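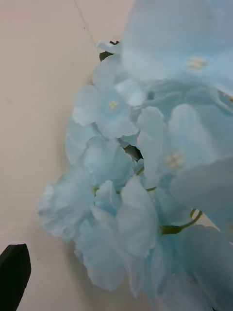
According to one reader, a tablet kept on the kitchen counter stopped accepting new apps in December, although very little had been installed on it. The reader asked whether the device had reached the end of its life and should be replaced. In most homes it need not be. A shared tablet fills up gradually with old downloads, saved video and duplicate photographs, and an hour of maintenance will usually restore enough room for ordinary use.

Print this page | E-mail this page
662 shares | 16 comments

Clearing space on a shared household tablet

Begin by opening the storage screen in the settings menu. It lists apps by the amount of space they occupy, with the largest at the top. Write down the first five entries before removing anything. Video services and messaging apps are commonly among them, and in both cases the space is taken up by saved content. The app itself is small.

Delete saved content from inside each app where the option exists. In the Leline recipe app, open Library, then Downloads, and remove any collections that are no longer used. Recipes that a member of the household has typed in by hand are stored separately and will remain. In the Fistau shopping list, past lists are kept until they are archived. Archiving moves them to the account and frees the space on the device.

Photographs should be copied to a second location before they are deleted. A computer or an external drive is suitable. Open several of the copied files, including at least one video, to confirm that they play.

Apps that have not been opened for six months may be removed. Most can be downloaded again at no charge under the same account – note the account name first, particularly where a tablet has been handed down from one family member to another.

Updates

Set updates to run at night, with the tablet plugged in and connected to the home network. A start time of 2 a.m. suits most households. An update needs free space of its own while it is being installed, and a tablet with very little room will often report a failure without giving the cause. If the same update fails twice, clear some space, restart the device and try once more.

Older tablets may no longer be offered the current system version. Apps already installed will generally go on working for a time. The Paton model used for our kitchen trials has not received a system update in two years and still runs a timer, a unit converter and the Leline app without difficulty. It is not used for banking or for purchases, and we recommend the same limit for any device in this position.

Accounts and purchases

Require a password for every purchase, including free ones. Where children use the tablet, set up a separate profile and approve apps individually. Review subscriptions twice a year. Removing an app does not cancel a subscription attached to it – the cancellation must be made in the account settings.

Cleaning and placement

Turn the tablet off and unplug it before wiping the screen. Use a soft cloth, slightly damp, and keep moisture away from the charging port. Kitchen sprays should not be applied to the glass. A Cao stand, or any other with a raised lip, will keep the lower edge off a wet counter. Place it well away from the stove, and route the cable behind the toaster or bread box where it cannot be caught by a sleeve.

Print this page | E-mail this page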